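Grurside Finger Pad and Joint Care Kit

Stock no. 510. Fits the white single-arm Grurside bench units with the two-finger gripper.

G'day, and thanks for dropping by the parts page. I put this kit together after I got sick of ordering the bits one at a time (and paying postage on every one of them!). It covers the jobs I do most on my own arm, which is mainly pads, wrist bolts and a good wipe-down.

What you get in the bag: a pair of black finger pads, a spare set of wrist screws, a hex key, a tube of joint grease, two lint-free cloths and the torque card that Ju-won Ma drew up for us. The card is laminated now. My first one got grease all over it and I couldn't read the numbers by the end of winter.

How I fit the pads

Park the arm, open the gripper all the way and switch off at the wall. I always pull the plug as well, old habit. Undo the little screw at the back of each finger and slide the old pad straight down. If it's stuck, warm it with your hand for a minute and have another go. Please don't lever it with a screwdriver, I've done that and I bought a new finger for my trouble.

Clean the metal, slide the new pad up until it clicks and do the screw up finger tight plus a quarter turn. Then power up, home the arm, and run the gripper open and shut 12 times before you pick anything up. I look for one side getting there before the other. If it does, take both pads off and start over, it's nearly always a pad that hasn't clicked.

After that I run the zero routine. Leszek Mazurek does his before the pads and swears by it, but mine drifts if I do it that way, so suit yourself.

Looking after the joints

Wipe the white covers with a damp cloth and a drop of dish soap. No solvents, they turn the plastic yellow. Grease the wrist every 1320 hours, which on my bench works out to once a year, usually in November when things go quiet. A smear the size of a pea is heaps. The big joints are sealed, so leave them alone and send the arm in to the Dadcombe workshop if one starts to grumble.

Checking the grip

I like to try new pads in the simulator first, in the tiled room that comes with the Situm software. A marker pen is my favourite test piece, being skinny and easy to knock over. I bring the open fingers down next to it, nice and slow, and check that the wrist angle is right before I close up.

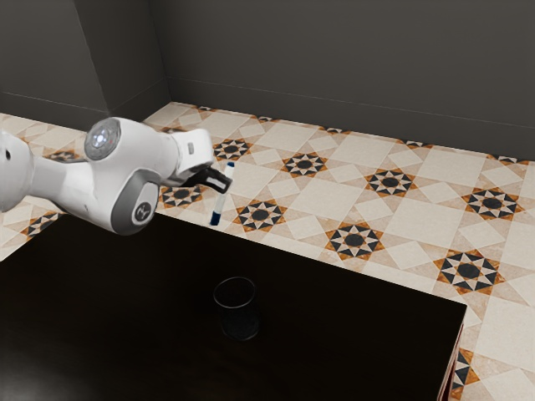 Do I need to redo the zero routine after every pad change?
Only if you've had both pads off. For a single pad, home the arm and check the gripper closes evenly, and you're good to go.

Spare pads on their own are stock no. 510-3, sold in pairs. Orders go out from Dadcombe, and Ro-un Bang looks after the packing, so put a note on your order if you want the older grey screws in place of the black ones.

Page last updated January 2, 2024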